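Speaker notes - "What We Throw Out and What It Costs"
Dorham Small Lodgings Evening, October 2026
Speaker: Dalia Sakalauskas
Slot: 30 minutes, questions at the end

Before starting

Check the clicker. Ask Eoin Doherty to bring the lights down halfway, not all the way, so people can write. Handout is one page, printed both sides, and goes out after the talk.

Opening

Good evening. I run the Rozīte guesthouse on Horngate. We have small rooms, short stays and a lot of one-night guests. Tonight is about trash. I mean the ordinary trash that guests leave in rooms, what it costs to get rid of it, and what we changed this year to bring that cost down.

Say early on that I'm not selling anything. The numbers are ours and other houses will have different ones.

Why I started looking

Last winter our hauler moved us from a flat rate to charging by weight. The first bill under the new system was higher than I expected, and I couldn't explain it. I knew what we spent on soap and on laundry. I had no idea what we threw out.

So in August we weighed it. Every bag that left a guest room went on a luggage scale by the back door and somebody wrote the weight on a clipboard. It took a few seconds a bag. By the end of the month we had weighed 537 bags.

(Pause here. People usually want to write that down.)

What was in the bags

Most of it was packaging. Snack wrappers, takeout boxes, drink bottles, the paper sleeves that come with coffee. Very little was food, and what food there was came mostly from takeout that guests didn't finish.

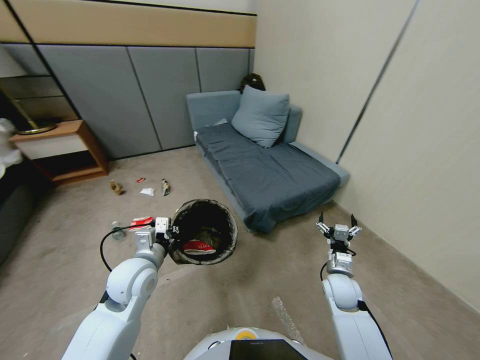

The heaviest single thing was liquid. Half a bottle of water weighs more than a whole evening's worth of candy wrappers, and we were paying to have it driven to a landfill. Same for cold coffee. Our housekeepers now pour out anything with liquid in it before it goes in a bag. That one step took more off the bill than anything else we did.

The second thing was bags inside bags. We had been changing every liner every day, even when there was one tissue in it. A liner weighs almost nothing, but it costs money to buy and it fills up the cart. Now a clean liner stays until the guest checks out, unless there is food in it or the guest asks.

Somebody will ask whether guests complained. We had two comments over the summer. One was about a smell, and that guest was right - there was a banana peel. The other wanted a bigger basket.

Where the basket goes

Spend a little time on this. It sounds minor, but it decides whether trash ends up in the basket or on the nightstand.

We used to keep one basket in the bathroom and one under the desk. The desk one was hardly used. Guests sit on the bed to eat, open mail, take tags off new clothes. So we tried moving the basket to the bedside in some rooms and left it under the desk in the others.

The bedside rooms were faster to clean. Housekeepers told me they picked up fewer loose wrappers and found fewer things pushed behind the headboard. Orest Sydorenko, who has the Drultamitz hostel, tried it in his private rooms and got the same result. In his dorm rooms it made no difference, and he has gone back to one large bin by the door.

Things to check if you try this:

1. Leave enough room to walk around the bed in the dark. A basket in the path will get kicked.

2. Pick a basket low enough that bedding doesn't catch on it, and keep it clear of any cover that hangs to the floor. Loose clothes and blankets slide off beds, and we don't want them going out with the trash.
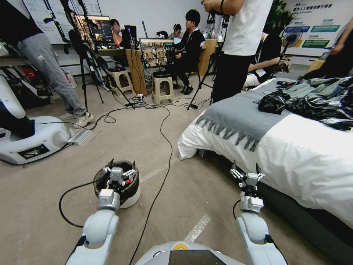 3. Fold the liner down over the rim and tuck it. A liner that slips gets trash underneath it, and then the basket has to be washed.

4. Never empty a basket without looking in first. In five years we have found an earring, a passport card and a set of dentures. All of them went back to their owners.

Recycling

Keep this short. It could be its own talk.

We tried a divided basket in the rooms and it didn't work. Guests were tired, the labels were small, and both sides ended up mixed. What works for us is one basket in the room and a sorting shelf at the end of each hallway, with large labels. Guests who care use the shelf. Housekeepers pull clean bottles for it as they go.

Mārtiņš Bite has a good version of the shelf with removable crates. He is here tonight, second row, and has agreed to talk to anyone about it at the break.

Paying for the time

Pouring out bottles and sorting takes time, and it should be on the clock. We added 5 minutes per checkout room to the cleaning schedule. If you ask for extra steps and don't give extra time, the steps get skipped, or people work through their lunch. I did the math on wages against the hauling bill and we still come out ahead, though not by as much as I first hoped.

If running late, cut the recycling section and go straight to this one.

What I would do again

Weigh everything for one month. Read the hauling contract before that, including the page about minimum charges. Talk to the housekeepers first - ours already knew about the bottles and I hadn't asked.

Questions

Žydrūnas Koppel will carry the microphone. Repeat each question before answering, as the back of the room can't hear. If someone asks for the hauler's rates, say they are in the contract and I can't share them. Copies of the blank weighing sheet are on the table by the door.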